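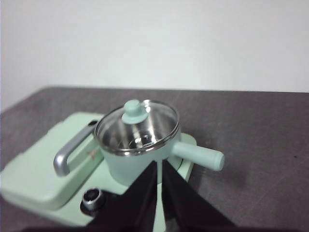
4. Placing the stove and saucepan

Share 30 | Comments 2

4.1 Set the Hevden toy stove on a flat, level tabletop. Keep the surface clear of other items during set-up.

4.2 Check the oven door handle. Both ends must sit tight against the body. If one end moves, press it back with the thumb — do not use glue.

4.3 Turn the round control knob through its full travel in each direction. It should move without grinding.

4.4 Place the mint-green saucepan on top of the stove. Confirm that it does not rock.

NOTE: Scuffs on the tabletop do not affect set-up. Grit does. Wipe the surface before step 4.1.

NOTE: The saucepan may be stored on the stove. Do not stack the Brevico tea set (part 271) on top of it.

CAUTION: Toy only. Do not place the stove or saucepan on a working burner or in a real oven.

CAUTION: Do not soak the printed decal. Clean around it with a damp cloth and dry at once.

4.5 If the knob comes off, stop use and order a replacement under part 200. Fit it as described in section 6.

Section revised 4/28/22, V. Charbonneau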